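Teaching Traleo to Put a Block in a Box: Final Project Report
25 June 2025

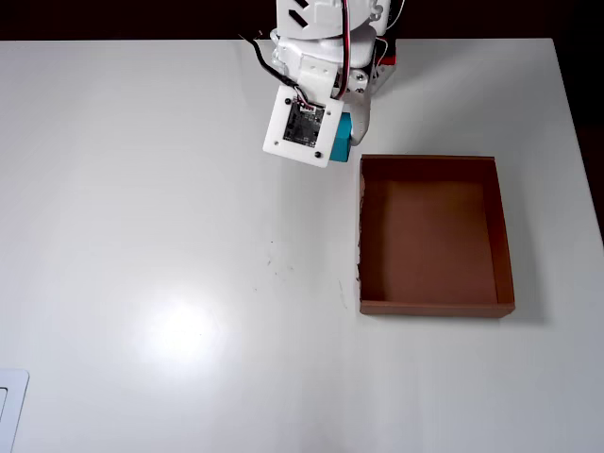
Yusuf asked, after reading our first draft, why we needed so many recordings of the same thing, and whether one good one copied a thousand times would not come to the same. We tried a version of that in January. It does not come to the same. A model trained on a handful of tidy examples learns to perform them beautifully at a spot where the cube used to be.

1. What we set out to do

Traleo is our name for a small white arm, a gripper, and the pile of code that connects them. The task is to pick up a teal cube from a white table and drop it in an open cardboard box. A toddler can do this. A toddler also has a few years of training data that we did not have, so our project was mostly about making some.

The proposal promised a "robust manipulation policy." By the second month we had quietly changed this to "a policy," and the course staff were kind enough to sign off on the change. Most of this report is therefore about the data.

2. How an episode is recorded

One person drives and one person resets. The driver moves a hand-held leader arm and Traleo copies it, while the software logs joint positions and camera images. The resetter puts the cube somewhere new, moves or turns the box when the sheet says so, and says "go." An episode ends when the cube is in the box or when 15 seconds have passed, whichever is less embarrassing.

We swapped jobs after every 100 episodes. Driving is tiring, but resetting is worse, because you have to keep inventing new places for a cube and people are terrible at it. After a while every one of us was putting it back in the same comfortable patch near the middle. We ended up printing a sheet of random positions and following it like a recipe.

3. What we kept and what we threw away

The final set, which we call Patus, has 1,051 episodes. We labeled each one at the end of the session with one of 4 tags: clean, recovered, failed, and bad recording. "Recovered" means the driver missed, fixed it, and finished. We almost deleted all of these in the first week on the grounds that they looked sloppy. Keeping them was the best decision in the project, and we would like to claim we had a theory at the time.

Bad recordings stayed out of training. Most were dull: a dropped connection, a log that started late, a driver who sneezed. In one session the clocks on the two machines disagreed, so the arm appeared to react to things before they happened. We lost that whole afternoon and learned to check the timestamps before lunch.

Failed episodes are saved in their own folder. We meant to use them to train a success detector. The folder is very well organized.

4. Things that made the data worse

Style. Each driver had one. One of us came straight down on the cube, one came in from the side, and one hovered over it for a long time as if waiting for permission. The first model we trained on everyone's episodes together learned to hover, then go sideways, then stop. We agreed on a common approach (from above, close the gripper, lift, move over) and re-recorded the worst sessions.

Light. The tabletop, though matte, throws a bright spot back at the camera, and the spot moves when the lamp does. We first treated this as a problem and taped marks on the floor for the lamp stand. Later we moved the lamp on purpose between sessions. The second plan gave better results and made the tape look silly.

The box. It is ordinary brown cardboard, and one wall has a frayed edge. We worried that the model would use the fray as a landmark, so we turned the box around between batches. We never tested whether the worry was justified. It belongs in future work, along with the success detector.

5. Results, such as they are

We trained the same network on two sets: the early one, before the position sheet and the shared driving style, and Patus. The early model reached for the cube with confidence and was usually wrong. The Patus model gets the cube into the box on most tries when the cube starts inside the area covered by the sheet. Outside that area it behaves like the early model, only more smoothly.

We also ran the Patus model on the second bench in the Goltorton lab, with a table of a different color. It did not move at all for a while and then closed its gripper on nothing. We had not recorded a single episode on that table, so this was fair.

6. What we would do differently

Write the position sheet first. Agree on how to drive before anybody drives. Look at the recordings every day, all the way through, at normal speed, even when it is the most boring part of the week. Train a throwaway model early on, since ours showed us the hovering problem in one evening and we could have known about it a month sooner.

Also, buy a second cube. We spent a good part of one session looking for the first one under the bench.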